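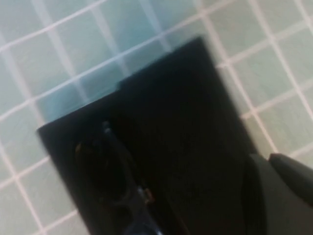 Home Forums Kitchens Tiling & Grout New posts Search Log in

Tiled tabletop: regrout, or give up and cover it?

marrowfat_pea
July 1, 2022
Hello all, long-time reader, first proper question, so please be gentle with me. We moved in last October and inherited a big tiled table with the house, little pale green squares with white grout, and I've grown very fond of it. My other half has not. He says crumbs live in it and you can't write a birthday card on it without the pen going through the paper, and I have to admit he has a point about the birthday cards.

We had a man round from Turkar who quoted 600 to put a solid top over the whole thing, and I nearly said yes just to have some peace. But then I had breakfast at it on my own with the back door open and I thought, no, I like you. So is it worth regrouting, or am I being sentimental? Some of the lines have gone a bit tea-coloured at the end where we eat.

old_trowel
Posts: 1573
Welcome! You are being sentimental and quite right too. I had a tiled worktop for most of my married life and brought up three children on it, and the grout got every bit of squash and gravy you can imagine. Don't go straight to regrouting, though. Tea-coloured usually means dirty, and dirty can be cleaned. I would spend an evening on it before I spent any money, and certainly before I spent 600!

ginger_biscuit
I'm going to be the grump, sorry. We had one and I was glad to see the back of it. You can scrub all you like, but grout on a surface where people eat every day will stain again, and you end up a slave to it with a toothbrush in your hand. 600 for a solid top sounds very fair to me. My sister paid 3000 for hers at Skjelbred (new legs as well, mind you, and a bench) and she has never once had to think about it.

old_trowel
Posts: 1573
Ah, but does she like it, ginger? I take the point about eating, but it's all in the sealing. Most people never seal, or they did it once years ago. Anyway, marrowfat, my way of going about it, for what it's worth:

1. Clear the table and go along every line with a dry brush first. You'll be surprised what comes up, and it only turns to paste if you wet it.

2. Warm water, a good squirt of washing-up liquid and a spoonful of bicarb. Scrub with a nail brush, a patch at a time, and mop up as you go so the dirty water doesn't sit there and sink back in. I put the radio on and do it in two goes, with a cup of tea between.

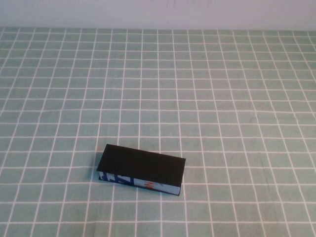 3. Leave it overnight with a window open. I know you'll want to get on, but please don't. Sealing damp grout is how you get those cloudy patches people write in about.

4. Seal with a small brush. I use the Indix one, and a 500 ml bottle has lasted me years. Wipe whatever lands on the tiles before it dries.

5. If any of it is crumbly, rake that out and regrout just those bits before you seal. New white next to old white never quite matches, but it settles down.

tansy_lane
I'd go with all of that apart from the bicarb, which left a powdery film on mine that took forever to rinse off. Plain washing-up liquid did just as well. And no vinegar, whatever the magazines say, it eats at the grout.

ginger_biscuit
Agreed on the vinegar, at least. For the birthday cards, just keep a big table mat in a drawer. I'll leave you all to your scrubbing.

marrowfat_pea
Thank you, all of you, what a kind lot you are. I did a corner tonight without the bicarb and it has come up so much lighter that I called him in to look, and he said "hm", and from him that's practically a round of applause. I've got some Mustell sealer left over from the bathroom floor, would that do or should I buy the Indix?

old_trowel
Posts: 1573
Check the back of the bottle. If it says it's all right for places where food is prepared, use it up. If it doesn't say, I'd keep it for the bathroom.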